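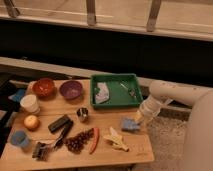 La mesa a media mañana, antes de ordenar.

13 de julio de 2022

Hoy tocaba la mesa. La había ido dejando desde que empezó el mes y ya no quedaba sitio ni para apoyar un cuaderno. 

Desayuné de pie, café y una tostada, y empecé a las once. Afuera había niebla y no se veía el edificio de enfrente. Puse la radio bajita.

Empecé por lo que va a la cocina. Los dos cuencos, el rojo anaranjado y el morado, estaban atrás a la izquierda y fueron lo primero que saqué. El morado es el que más uso. El otro lo compré después, cuando Soledad Iturra me dijo que en la tienda de Rornis los estaban liquidando, y lo pagué a 700 pesos. No es un gran cuenco pero aguanta. Los lavé los dos y los dejé boca abajo en el escurridor.

El vaso de papel, a la basura. El vasito celeste de la esquina lo guardé con los demás. El de metal, el chico y brillante, no tiene lugar fijo desde que cambié la repisa, así que lo puse provisoriamente al lado del azúcar. Ahí se va a quedar meses, me conozco.

Después, la bandeja verde. Tenía dentro el paño blanco y lavanda hecho un bollo y un cubierto delgado de metal con la punta oscura, que llevaba días sin poder encontrar. El paño lo eché al canasto de la ropa junto con el celeste, que colgaba del borde izquierdo. Decidí que la bandeja se queda en la mesa. Con los bordes levantados sirve para juntar lo que se va acumulando y llevarlo todo de una vez en la noche. Veremos cuánto dura la costumbre.

Lo de comer, o lo que parece de comer, lo dejé para el final. Las uvas, el ají rojo y largo, el plátano de juguete a medio pelar y la fruta redonda, la amarilla anaranjada, que estaba a la izquierda, delante del vaso de papel. Domingo Daza pasó un momento a devolverme la escalera y, mirando la foto en el teléfono, me discutió que eso era una cebolla. No le di la razón ni se la quité. El plátano se fue a la caja de los juguetes, que ya no cierra bien. Tengo que conseguir una más grande. En Gridwood las tienen con tapa, pero la última vez que pregunté no quedaba el tamaño que necesito.

La escoba chica no apareció. Usé la escobilla oscura, la de cerdas negras, para barrer las migas hacia el borde y recogerlas con un cartón. Funciona si uno va despacio. Al palito negro que parece plumón le hice un hueco en el jarro de los lápices. El bloque negro lo tuve un rato en la mano sin decidirme y terminó en el cajón de abajo, con los cables. Ese cajón es el próximo.

La esponja azul estaba casi en el borde derecho. La mojé, le puse dos gotas de Dramton y pasé la mesa entera, siguiendo la veta. Salió una mancha de té de la semana pasada que yo daba por perdida. La que hay cerca de la esquina no salió. Domingo dice que con lija fina y un poco de aceite queda bien, y que no me meta con barniz. Se lo voy a preguntar también a Soledad, que arregló la suya en el verano y le quedó pareja.

Terminé a las doce y cuarto. Pasé la aspiradora por la alfombra gris y repasé el alféizar con el paño de la cocina. Hace falta limpiar también los vidrios por fuera, pero con esta niebla no tiene sentido.

Almuerzo: arroz con huevo y lo que quedaba de zapallo. Comí en la mesa, sentada, con la bandeja verde al lado. Hacía tiempo que no comía ahí.

En la tarde bajé a pagar la cuenta y a comprar. Detergente, pan, una bolsa de arroz, cinta de embalar. Me faltó el aceite para la madera. En la ferretería me ofrecieron uno marca Rankin y no me convenció el precio, así que espero. La micro de vuelta venía llena y me vine caminando, unas 11 cuadras, con la bolsa cambiando de mano.

Llamó mi hermana a las siete. Viene a fines de julio y se queda cuatro noches. Quiere traer la máquina de coser para hacerme las cortinas de la pieza. Le dije que sí, que ahora hay mesa donde ponerla. Medí el ancho para la tela mientras hablábamos: 162 centímetros de lado a lado. Lo anoto aquí porque el papelito lo voy a perder.

Antes de acostarme ya había en la bandeja unas tijeras, dos boletas y las llaves. Llevé las tijeras a su lugar y colgué las llaves. Las boletas las reviso mañana.

Pendiente: aceite para la mesa, caja con tapa, cajón de abajo, devolverle a Soledad la fuente de vidrio.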